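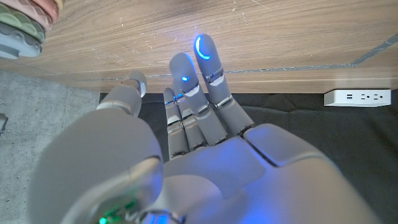

Hand setup for Tondance club members

1. Hold the wrist clear of the table edge before you power up. The fingers open fully on start.
2. Wait for the green lights at the wrist.
3. In Collar, load the Merkine profile and set the grip limit to 55.
4. Close and open the hand 9 times with nothing in it.
5. Bring the fingertips up to the table edge at low speed and save that pose as Start.
6. Record 2 practice grasps, then check the log. A full log holds roughly 2,000 lines.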